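The Mug at Undley

The kitchen at Undley had marble, a coffee machine and a window, and none of it existed. Siiri Rantala loved it all the same. She had spent the whole of November in there, running the arm through 4000 tries at the same small job – take the cup, put it under the spout – and she still leaned in every time the fingers came down!

"Run 1191," she said. "Look where it goes in."

Olga Paredes pulled her chair over, coat still on.
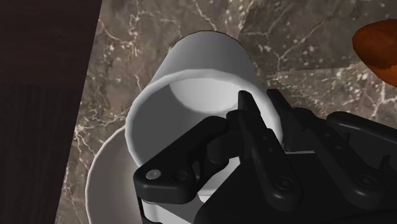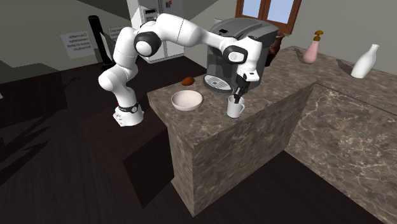
"It's got one finger inside the cup," Olga said. "You never showed it that."

"I know! I only gave it five demonstrations, and they were all from the outside. Then I moved the cup at random and let it practise, and it found the rim by itself."

Olga was quiet, which with her meant she was enjoying herself. "And if you change the marble?"

"Two points lower. Two! The old method fell to bits if I so much as dimmed the light."

Part Two: Cevley

The real arm was at Cevley, in a cold room with a chipped mug Olga had brought from home. Siiri loaded the policy and kept her hand by the stop button.

"Ready?" said Olga.

"No," said Siiri, grinning, and pressed go.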